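Search the shop Enter keyword or item number Go

Filed under: Classroom > Planning & Records > Seating and Rosters

Vurine Class Roster Board, 6-Period

Somewhere in January the roster you printed in the fall stops describing the people in your room. Two students have moved, one has come back, and third period has absorbed half of somebody's canceled elective. The Vurine board is for teachers who would like to see this on a wall before they discover it while handing out tests.

Each board has 6 columns, one per class period, and comes with 200 write-on name cards that slide in and out without tape. Cards can be wiped clean with a damp cloth — or with a sleeve, which is what will happen.

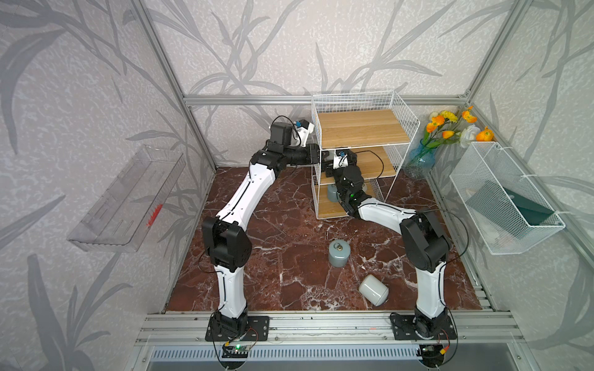

Two arms at the rail, wire shelf beyond.

The top strip of each column has a space for the enrollment cap. You fill that in yourself, in whatever ink suits your mood. We don't print a number there, as we have met school districts.

Cards come in 5 colors. Miva, our older board, used colors with assigned meanings, and customers ignored every one of them, so on the Vurine they mean whatever you say they mean. Write it down somewhere. You will forget by spring break. 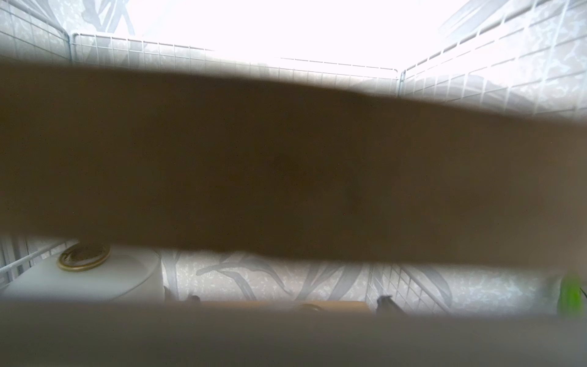
Refill cards are sold in boxes of 1,000, which sounds like a lot until a whole department shares one. They fit the Vurine and the Miva but not the Iltwood desk-size planner, whose slots are narrower. Yes, we have been asked to fix that.

Mounting screws are included. Permission to put screws in the wall is between you and your building.

Purchase orders accepted. Ships flat from our Barajas warehouse.

Page updated Apr 4, 2026

Contact us | © Iltwood School Supply | Back to top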